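Prustville woman sorts out other people's remotes

07/04/2019

Styliani Stamatopoulos keeps her spare room for things that control other things. Remotes for air conditioners, remotes for fans, handheld controllers, chargers, the boxes some of it came in. People in Prustville bring them to her when they have lost track of what goes with what, and she sorts them out, labels them and gives them back.

She started after her mother moved to a smaller apartment. "There was a drawer with nothing in it but remotes," she said. "My mother used one of them. She didn't want to throw the others out in case one of them was for the heat."

Stamatopoulos took the drawer home and went through it over a weekend. A neighbor heard about it and gave her a shoebox. The neighbor's brother, who rents out 2 apartments above Karam, the hardware store, gave her a grocery bag. By September she had put a notice up at the store counter.

She worked in the parts department at Ondeck for most of her career, on the phone with customers who were trying to describe a piece they needed. She says that is where she learned to read the back of a thing first.

"The front tells you very little," she said. "They all have a screen and a temperature button. Turn it over, open the battery door, and look for a number. If the sticker is gone I look at the shape of the battery door. After that I start asking the person questions."

The questions are plain ones. What room was it in? Was there a holder on the wall? Did you ever have a different unit? She writes the answers on an index card and keeps the card with the remote, held on with a rubber band.

The table is where the sorting happens. She does not sit down to it. Everything gets laid face up, with some room between pieces, and stays there until it has a card. She used to work on the couch and found that small pieces ended up in the cushions.

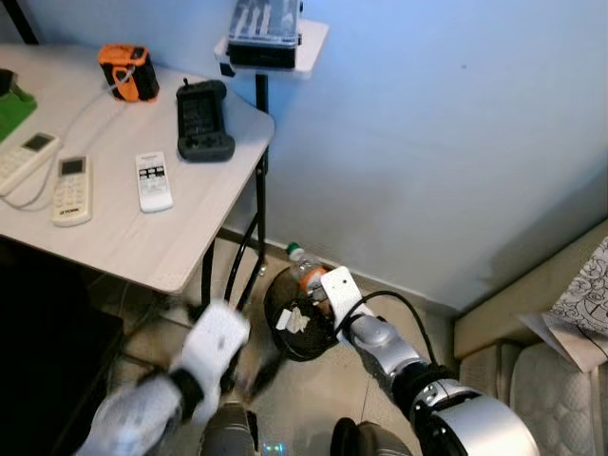
Remotes and a handheld controller on the sorting table, with the wastebasket close by.

She is strict about the wastebasket. Tissues and drink bottles can go in it. Batteries can't, and neither can any remote, even one with a cracked case. Old batteries go in a coffee can by the back door with tape over the ends, and she takes the can to the county drop-off when it is full.

"I threw a battery door away once with some packaging," she said. "I had to go out to the curb and get it. So now I look through the bag before I tie it."

She cleans each remote before she tests it. Batteries out, then a dry toothbrush around the buttons, then a cloth that is slightly damp. If there is white crust in the battery compartment she uses a cotton swab and a little vinegar and lets it sit overnight. She doesn't use spray cleaner on anything with a screen.

To see whether a remote is sending a signal, she points it at the camera on her old phone and presses a button. On most of them a small light shows up on the phone's screen. "That tells me it's sending something," she said. "It doesn't tell me your air conditioner is listening."

The list she works from is a spreadsheet she calls Tototeck. The name was a typing mistake in the first file and she left it. It has 1000 lines, one for each model number she has come across, with a column for what it runs and a column for what battery it takes. The battery column gets the most use.

She has sent remotes back without an answer. One landlord's bag had a controller in it with no markings at all, and she kept it for months before returning it with a blank card. He told her later that it went with a garage door in a house he had already sold.

She does not charge for any of this. People leave batteries, and once a tray of spinach pie. She has been asked whether she would take on game controllers and has said no, partly for lack of space. She would make an exception for anything with an antenna, which she finds easier to look up.

Her advice for people at home is to write the room on the back of each remote with a paint pen, and to write the date inside the battery door whenever the batteries are changed. She also suggests taking the batteries out of any remote that won't be used until summer.

"Put them in a bag and tape the bag to the remote," she said. "Don't put them in the drawer. You won't find them in the drawer."

The notice is still up at Karam, next to the key machine. She asks that people put their name and phone number in the bag and leave it at the counter before noon on Saturday.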